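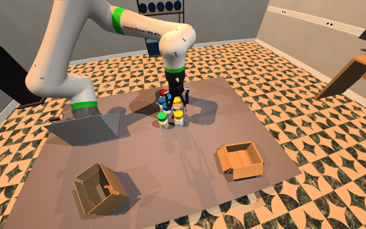 Brerkent's long argument about mustard has reached the district council, which voted on Thursday night to let stallholders at the Stiten Street market go on selling homemade condiments without a commercial kitchen licence, provided they can agree on what to put them in. That last bit may take a while. The draft rules call for "a small, pale, cylindrical container with a screw-top lid", much like the little jars bunched together here, with the colour of the lid telling the buyer how hot the contents are. Stallholders have so far accepted the jar and rejected the colours.

Under the draft, green would mean mild, yellow would mean medium and red would mean the customer had been warned. Nathalie Wouters, who has sold piccalilli at the market for 16 years, pointed out that piccalilli is yellow whatever you do to it, and that a green lid on top would make it look like something from a garden centre.

"I've got a cupboard full of white lids at home," she told the meeting. "Nobody has ever fainted."

The question of heat came up last July, when a visitor to the market bought a relish labelled "Gentle", ate a generous spoonful on a cracker and needed to sit down behind the bread stall. He made a full recovery and went back for a second jar. His wife wrote to the council.

What followed was a consultation that drew 22 written submissions, more than the council received about closing the swimming pool. Several were about parking. One was a recipe.

Councillor Damian Krawczyk, who moved the motion, said he had read every one of them and had tried the recipe. He described the new rules as "light touch", a phrase that got a laugh from the back of the hall, where the draft was being passed around in its stapled form. It runs to 13 pages, including a diagram of a label.

The label will have to show the maker's name, the date it was made and the ingredients in order of weight. Most people at the meeting were happy with that, apart from Botond Pap, whose pepper paste is sold under the name Sudura and whose ingredients have been a family matter since his grandmother left the old country with them written inside a hat.

"Peppers," said Mr. Pap, when asked by the chair what he would be prepared to disclose. Pressed further, he added salt.

He was told this would probably not be enough. He said he would think about it, in the tone of a man who had finished thinking.

There was also the matter of who decides how hot anything is. The council does not own any equipment for measuring it and doesn't intend to buy any. The draft proposes a tasting panel of "persons of ordinary palate", to sit four times a year in the library. Sieglinde Wendt, who runs the cheese van, asked how the council would establish that a palate was ordinary and whether hers had been considered. Mr. Krawczyk said applications would open in due course. By the end of the evening he had been handed several, one of them on the back of a raffle ticket.

Not everybody was there to complain. Nisreen Mahasneh, whose pickled lemons sell out most weeks before the coffee cart has its awning up, said she favoured coloured lids and had been using them for ages, though hers go by whichever of her children helped with the batch. Regulars apparently know which colour to avoid. She asked if the scheme could be made to fit this and was told that it could not.

The only real applause came when the council confirmed that jam would be exempt. Marmalade was briefly in doubt, owing to a batch with ginger in it, but was let off after a show of hands. Chutney has been deferred.

Stallholders will be able to buy approved jars through the council at cost, or bring their own if they meet the description. Anyone still holding stock in other containers may sell it until the winter break. That will come as a relief to the Teuber stall, which has been putting horseradish in old baby food jars for as long as anyone can remember and was not represented at the meeting, its owner having gone to the wrong hall. He is understood to have enjoyed the talk on hedgerows.

The revised draft, with or without lids, goes back to councillors next month. Submissions on colour can be left at the library desk. The market is open as usual this weekend, from eight until the bread runs out, and Ms. Wouters says she'll have plenty of piccalilli, in white.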